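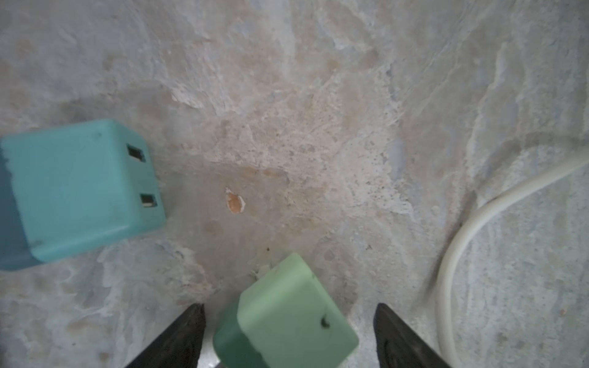 Tromora Blocks: wrist-camera grasps on worn floors

Data card and usage notes, version 4

Tromora Blocks is a set of short robot grasping episodes recorded on uneven, marked surfaces with a small camera mounted at the wrist. We collected it to test one question: does a grasp policy trained on clean tabletops still know where a block ends and the surface begins when the surface is full of stains, chips and scratches? The short answer is that it does worse than we expected, and that a simple change in training recovers most of the loss.

The release has 4,000 episodes, a loader, the training code for the two policies we compare, and the held-out split we used for the results below.

What is in an episode

Each episode is one attempt to pick up one block. It starts with the gripper open above the work area and ends when the arm reaches its lift height or the attempt times out. For every time step we store:

- the wrist camera image
- joint positions and gripper opening
- the commanded end-effector motion
- a flag set when the fingers report contact

The last record holds the outcome: lifted, dropped, missed or aborted. Outcomes were set by hand from the full episode, never from a single image. In many wrist views the block runs off the bottom of the image between the fingers, and it isn't possible to say from that view alone whether the grasp will hold.

The blocks are roughly cube-shaped with rounded edges. Colors include turquoise and a light mint green. We kept colors that are close to each other on purpose. With a turquoise block lying near a mint-green one, a policy that looks only for "something greenish" tends to drift toward the wrong block during the last part of the approach. Several blocks have small holes or slots in their faces. These look like dark spots to the camera and are easily confused with specks on the floor.

Surfaces

Episodes were recorded on 14 surfaces. The ones used for testing are mottled, with chalky smears, flaking patches and chipped spots where a warmer color shows through. Shadows under the blocks are soft, so the lower edge of a block can be hard to separate from a gray patch next to it. Loose crumbs and cables were left in place when they did not block the arm. If you crop the images, be aware that a white cable near a finger can look like an object edge at low resolution.

Method

Both policies use the same image encoder and the same action head. The baseline is trained on the clean tabletop episodes only. The second policy, which we call Plornent in the code, adds one loss term. For each training image we paste a random patch of surface texture outside the block mask and ask the network to give the same action as it did before the paste. The masks come from a small segmentation model and are included in the release. They are not perfect. Near the fingertips the mask sometimes takes in part of a dark finger, and we did not correct those by hand.

Nothing about the robot or the controller changes between the two policies. Jamshid Ghaffari ran all the test episodes with the same starting poses for both.

Results

On clean surfaces the two policies are close enough that we don't claim a difference. On the worn surfaces the baseline misses more often, and most of its misses look alike: the gripper comes down beside the block, lined up with a stain or a chipped spot. Plornent makes this error much less. It still fails when the target is tilted and one of its darker side faces lies along a shadow, and it does no better than the baseline when two blocks touch.

We repeated training with 4 random seeds. The order of the policies was the same each time. Per-seed outcome tables are in the results folder.

Splits

The training split covers 11 surfaces and the test split covers the rest. No surface appears in both. Please don't reshuffle episodes across surfaces, as the test becomes much easier when the network has already seen the same stains. An early version of our own code had this bug. Panya Sangkhawat found it in February, and the numbers from before that fix should not be cited.

Loading the data

Install the package, then run the fetch script with the folder you want to use. The loader returns episodes in recorded order by default. Set shuffle to true for training. Images are stored as they came off the camera, with no color correction. If you normalize color, do it per episode, because the lighting differs between sessions.

Known problems

Gripper opening is noisy in the earliest episodes. The values are fine for telling open from closed but not for estimating block width.

The contact flag can be late by a few time steps.

Some aborted episodes are very short. The loader skips them unless you ask for them.

All episodes use one type of gripper, with black tapered fingers. We have not tested whether the result carries over to other finger shapes or to suction.

Credits

Data collection: Jamshid Ghaffari and Tonantzin Quintero. Training code and evaluation: Nasrin Khosravi and Panya Sangkhawat. Segmentation masks: Farhad Shojaei.

Changes

Version 4, March 2023: fixed split, new masks, contact flag added.
Version 3: surface labels added to every episode.
Version 2: duplicate episodes removed.

Report problems through the issue tracker and include the episode number.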